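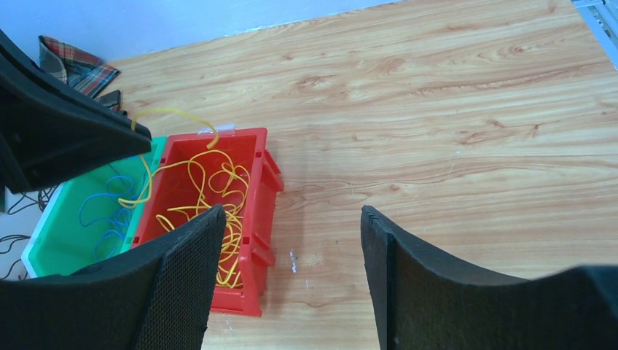 Sorting Loose Cable by Color in a Shared Student Workshop

Project report submitted by Yuzuki Nishimura and Fidelina Giraldo
Condori Technical College, Department of Facilities and Supply
2019-08-05

1. Background

The Clatside workshop is used by four course groups during the teaching year. Cable for practical exercises was formerly kept in one deep drawer under the window. Students took what they needed at the start of a session and returned it at the end, usually without coiling it. Over two terms the contents became difficult to separate, and session leaders reported that the first part of many classes was spent untangling.

The department asked us to propose a storage method that could be introduced without new furniture and that first-year students could follow without supervision.

2. Method

We tested open plastic bins placed directly on the worktable. Each color of cable was assigned to one bin. The colors of the bins do not match the colors of the cable: yellow cable is kept in a red bin and blue cable in a green one. This was a matter of stock, as the supply room had no yellow or blue bins when the trial began. We retained the arrangement to learn whether the mismatch would cause errors.

The blue cable was to be coiled by hand before it was put away. No such rule was applied to the yellow cable, which is thinner and was used more often. The trial ran for seven weeks. Session leaders completed a short form after each class, recording the time taken to hand out cable and any pieces found in the wrong bin.

3. Results

Handing out blue cable presented few difficulties. The coils remained loose but could be lifted out separately. The yellow cable gave poorer results. Left uncoiled, it formed a single tangle within the first two weeks, and strands were often left hanging over the rim. Several session leaders noted that pulling one length brought others with it.

The difference in color between bin and cable caused fewer errors than expected. Misplaced pieces were reported mainly in the first week. One leader suggested that the contrast made a misplaced piece easier to notice, although our forms do not allow us to confirm this.

Table space was a recurring complaint. The bins occupy an area that the Dultov evening group needs for its drawing boards, and on four occasions they were moved to the floor and not returned.

4. Recommendations

The coiling rule should be extended to all cable, including thin cable. Bins should be labeled by contents on the side facing the user. A low shelf should be considered before September so that the worktable can be cleared between classes. We also recommend that short offcuts be removed at the end of each week and placed in a separate container.

5. Acknowledgments

The authors thank the session leaders of the Clatside workshop and the Irnero supply room, which lent the bins for the duration of the trial.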